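Larkine gripper kit, worth it at 228 quid?

11 replies, showing the first page

dec_lightfoot
Had my Larkine two-finger kit since February and I'm mostly chuffed with it. Bolted straight on to my old Tunstall arm, calibration took one cup of tea, and the wrist camera comes in the box (the Hutura charges another 75 for theirs!). I've been doing pens and pencils all evening because they're the right sort of awkward. Pink marker, held upright:
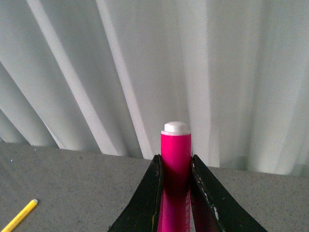
Reply 1
ackroyd_h
Nice and straight, fair play. Those fingers look chipped to me though, the right one especially. My Ponus pair is on 961 cycles and still black all over. For 228 I'd want a tougher finish.

Reply 2
dec_lightfoot
Yeah, the coating's my one real moan. Doesn't bother the grip as far as I can tell, but I've asked Larkine what a spare set costs and heard nothing back yet.

Reply 3
kellysedge
Sorry Howard, can't agree. I sent my Ponus back, the jaws never met square and support just told me to tighten the same screw again. I'd take scruffy fingers over wonky ones any day.

Reply 4
ackroyd_h
Did you tighten it though?

Reply 5
kellysedge
Twice!

Reply 6
mojtaba_h
Has anyone tried the Larkine on something soft, like a sponge? I've got 200 to spend and might wait for a second-hand one.

Reply 7
dec_lightfoot
Not yet. I've got a washing-up sponge somewhere, will give it a go tomorrow and post the force settings.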